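Handout 4: Does the wiping arm wipe?
Benedek Bozsik, February

Everybody's first shop robot is going to clean tables. I have doubts, and tonight I'd like you to share them until we have numbers. Read this before you touch the Cloten code.

A wipe is two problems, pressing and covering. Beginners tune the second and forget the first. If the pad only holds down one spot of a folded towel, the rest of it goes where it likes.

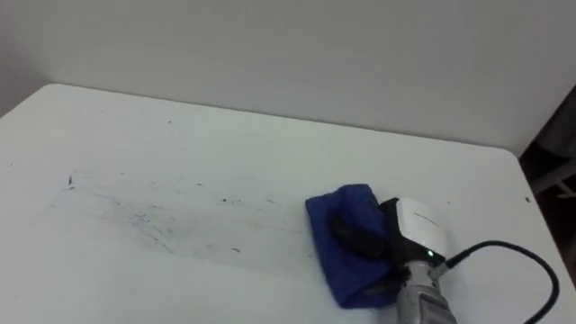 Fig. 1. Gripper pressing on the cloth, smudges to the left.

Don't write "clean" in your log because one patch looks whiter. Whiter than what? Take a still before the first stroke and another after the last, with the lamps unchanged. We run 16 strokes per trial.

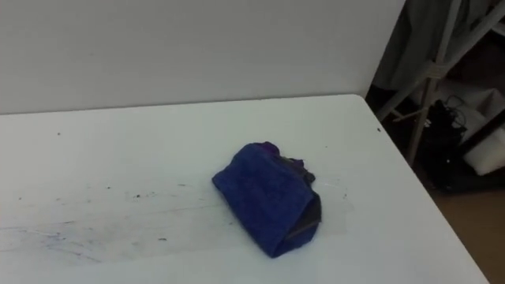
Fig. 2. Folded cloth on the table, gray streaks and specks beside it.

For next time: grade Fig. 2 as if a stranger had sent it to you. Then say what you'd need to see before giving the arm any credit.

Comments

wosora_kit: Would a flat pad beat a folded towel?

Benedek: Maybe. Show me the stills.

Shehu: I can do 80 strokes by hand while it homes.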